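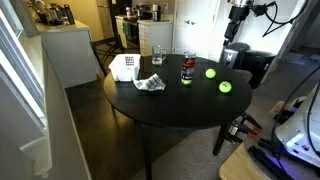
Start Profil Themen Suche Anmelden

Gönül Karabulut
28.11.2022

1/ Budgetplanung fürs nächste Jahr ist abgegeben. Posten Manipulation: ein zweiter Arm mit Greifer, dazu Verbrauchsmaterial. Ein paar Notizen für alle, die gerade an derselben Tabelle sitzen.

2/ Zwei Angebote lagen vor, Gendley und Van Rooij. Beim reinen Armpreis liegen sie nah beieinander. Der Unterschied steckt in Controller, Kabelsatz und Wartung. Gendley führt die Kabel separat auf, Van Rooij packt sie ins Grundpaket und verlangt dafür mehr für die Inbetriebnahme.

3/ Greifer: Wir planen mit Fingerspitzen als Verschleißteil. Ein Satz kostet 192 Euro netto. Im Antrag vom Juni stand dafür keine Zeile, das lief dann über Kleinmaterial und musste dreimal umgebucht werden.

4/ Die Aufgabe bestimmt den Greifer. Bei uns ist das Aufräumen von Tischen in Wohnräumen: Tennisbälle, Tuch, Glas mit Henkel, Plastikkorb. Ein Parallelgreifer, der Bälle sauber nimmt, ist damit noch nicht für ein zerknülltes Tuch spezifiziert. Hub und minimale Schließkraft beim Anbieter schriftlich abfragen.

5/ Klares Glas ist ein eigener Kostenpunkt. Tiefenkameras liefern dort Lücken, egal was im Prospekt steht. Gayan Kumarasinghe hat die Teststellung von Usar durchgemessen – brauchbar bei Stoff und Ball, am Glas unzuverlässig. Wir haben die Kamera deshalb vorerst nur gemietet.

6/ Testobjekte bitte nicht vergessen. 400 Euro pro Jahr stehen jetzt als eigener Posten drin. Klingt viel für Haushaltsware, aber Gläser gehen kaputt, und Bälle verlieren Filz.

7/ Stromversorgung und Kabelwege: vor der Bestellung ausmessen. Tõnu Zariņš hat den Aufbau auf Papier durchgespielt, Ergebnis: Netzteil auf die andere Seite, Verlängerung des Armkabels nötig. Kostenstelle 3056, falls jemand aus dem Haus mitliest.

8/ Lieferzeit Van Rooij: 30 Wochen. Gendley nennt keine feste Zahl. Wer Mittel bis Jahresende binden muss, sollte klären, ob die Auftragsbestätigung reicht oder die Rechnung vorliegen muss. Bei uns reicht die Bestätigung.

9/ Software: Grudurex rechnet pro Arm und Jahr ab. Beim zweiten Arm verdoppelt sich der Betrag, Staffel gibt es erst ab fünf. Baiba Baranauskienė verhandelt noch.

10/ Nachtrag zur Frage nach Gebrauchtgeräten: geprüft, verworfen. Der Arm wäre günstig gewesen, der passende Controller wird nicht mehr repariert.

11/ Die Vorlage der Tabelle gebe ich auf Anfrage weiter, ohne Preise. Antworten erst ab Mittwoch.

Wir verwenden Cookies, um die Nutzung dieser Seite auszuwerten. Einstellungen Akzeptieren

Kontakt Impressum Datenschutz Nach oben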